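Ondham Classic and Performance Car Club
Minutes of the monthly meeting, Tuesday, 7.30 pm, upstairs room at the Olivares

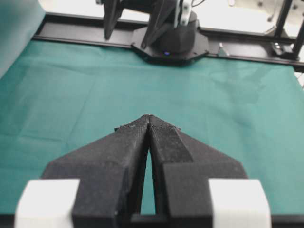

Present: Violeta Ulloa (chair), Vratislav Štěpánek, Florencia Daza, Ye-seo Ha (minutes). Apologies: Brenda Acuña.

1. Minutes of the last meeting
Agreed as correct, with one change. The Puva coupé mentioned under item 4 has the two-litre engine, not the 1.6. Ye-seo to amend the copy on the website. Florencia asked again about a shape for the new bonnet badge, as the drawings so far all look like shields. Violeta said she would like something closer to the two black fingers at the top of this page, closed to a point like an arrowhead, with the stepped sides kept. Vratislav thought the steps would fill with polish. Florencia will draw it both ways, matt black, and bring the drawings next time.

2. Spring run
The route is 110 miles, starting and finishing at Ondham market place. Vratislav has driven it in both directions and prefers clockwise, which puts the long climb before lunch and keeps the older cars off the bypass at going-home time. The surface past the quarry is poor and there is loose stone on the second bend. Low cars should take the lane by the chapel, which adds a few minutes.
Lunch stop still to be settled. The garden centre will take us but wants numbers two weeks ahead. Violeta to ring them.
Agreed: clockwise route. Vratislav to write up the road book, with the chapel lane marked as an option.

3. Puva coupé
The gearbox is back in. Second gear still baulks when cold. Vratislav suspects the linkage and would like to look at that before anyone takes the box out again. The rear dampers are the wrong length — they were sold as fitting both body styles and they do not. Florencia has sent them back to Etuver and is waiting for a refund or the right pair.
There was some discussion about wheels. Violeta would like to keep the original steels for shows and put the car on alloys for the track day. Ye-seo pointed out that the alloys need different nuts. No decision.

4. Track day
Seven members have put their names down. The circuit has confirmed the noise limit is the same as last year and cars will be tested on arrival. Anyone with a side-exit exhaust should speak to Vratislav beforehand. Helmets can be hired at the gate but sizes run out early.
Brenda had sent a note asking whether passengers are allowed. They are, in the afternoon sessions only, and must sign on separately.

5. Any other business
The trolley jack has not come back since February. Whoever has it, please return it to Florencia.
Ye-seo asked for photographs from the winter breakfast meet for the website — full-size files, please, as the ones sent by phone come out blurred.
Parking behind the Olivares is for customers until nine. Members with trailers should use the road.

Meeting closed at 9.10 pm. Next meeting same place, same time, first Tuesday of the month.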